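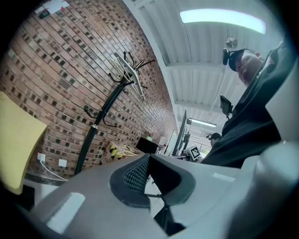 Progress report to the Giltness fund: Clernby site
Prepared by Neema Ondieki, June 27, 2026

Work since January

The first automated packing cell has been running on the day shift for 17 weeks. It takes the filled cartons from line two, closes them and stacks them for the Kan warehouse. In that time it has handled 2818 pallets. The evening shift still packs by hand and will do so until the second cell is signed off.

Staff

No posts have been lost. Three packers now run the cell in turn and two have moved to goods-in, both at their own request. The lifting has gone from the day job, and that was the main complaint in the staff survey. The new complaint is boredom between stoppages. We have shortened the turns at the cell to two hours, and the packers say this is better - though some would still prefer to be back on the line.

Pay is not settled. The operators are doing work that used to sit with maintenance, such as clearing jams and restarting after a fault, and they have asked for a higher grade. A decision is due at the next pay meeting.

Training

Grostik delivered the operator course on site. Two people missed the second day and will repeat it. The written guide was too long, so the operators have cut it down to four pages.

Spending

We have spent 977 pounds on floor markings and signs against a budget of 900. The extra will come out of the training line.

Next period

- Fit the second cell and test it on the evening shift
- Repeat the staff survey
- Agree the operator grade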